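Silviu Mocanu on driving the long way to Pernska
He took his family across the hills by hire car, and would do most of it again

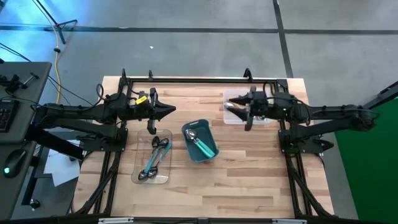 ALTHORPE, Tuesday, January 9, 2018

Silviu Mocanu does not like motorways. He will use one if he has to, he says, to get out of a city or to catch a ferry, but once that is done he starts looking for the first exit with a village name on it. Last May he drove his wife and two daughters from the coast at Solia up to the lake at Pernska, a trip most people do in a day. It took them three.

"The main road is perfectly good," he said. "We met a couple at the hotel who left Solia after breakfast and were swimming by the afternoon. We set off the same morning as them and got there two days later."

The plan had been to leave the main road at Muli, follow the river for 40 miles and join it again before dark. Mocanu had a paper map, bought at a petrol station, and his elder daughter had the job of reading it. The map showed a bridge below Muli. There was a bridge, but a lorry was parked across it and two men were mending the far railing.

"They were very polite," he said. "One of them drew us another route on the back of a receipt. It had a church on it, a sawmill and a dog. We found the church."

They did not find the sawmill. The road climbed through beech woods and became a single lane with grass down the middle, and the hire car, a small hatchback with four people and too many bags in it, began scraping on the bends. His wife, who was driving by then, asked everyone to stop talking. There were 14 hairpins on the way down the other side. The girls counted them aloud after they had been told not to.

They spent that night in a guest house over a bakery. It had one free room with three beds, so the younger girl slept on cushions from the dining room. Dinner was bean soup and bread, and a plate of pickled peppers that only Mocanu would eat. The ovens were lit at some terrible hour and the whole room smelled of yeast.

"I would go back for the bread alone," he said. "My wife would go back if they had another room."

The second day was wet. They had meant to walk up to a waterfall, but got as far as the car park, ate crisps with the windows steamed up and drove on. Mocanu thinks people are too hard on days like that when they travel. They stopped at a small museum of farm tools which was open but seemed to have no one in it, then at a café where the owner was watching a cycling race and brought them all hot milk with honey, though they had ordered tea. He remembers the milk better than the museum.

I asked whether the children had enjoyed it. He thought about this for a while.

"The big one did, because she had the map. The little one was sick twice. She talks about it now as if it was a great adventure, but on the day she wanted to go home, and she said so."

He has some practical advice for anyone thinking of the same road. Fill the tank in Solia, as the pump at Muli shuts at lunchtime and may not open again. Carry cash. Ask for the smallest car you can all fit into, and look at the spare wheel before you leave the hire desk — his was missing its jack, a thing he learned only when he handed the car back. He would also book the first night. They had been lucky with the bakery, and the next village had nothing at all.

Pernska itself he found a little dull. The lake is cold until well into summer and the front is mostly hotels. There is a boat which goes across to the monastery and back, and they took it on their last full day. The younger girl was fine on the boat. They ate fried fish on the jetty and wrote postcards, several of which have still not arrived.

For the journey back to Solia they took the main road. His wife had insisted, and he did not argue.

"It was quick," he said. "There were services with clean toilets. I bought a coffee and a key ring."

This year the family are thinking of going north, perhaps by train. Mocanu has already found a branch line that stops at every station, and has yet to mention it at home.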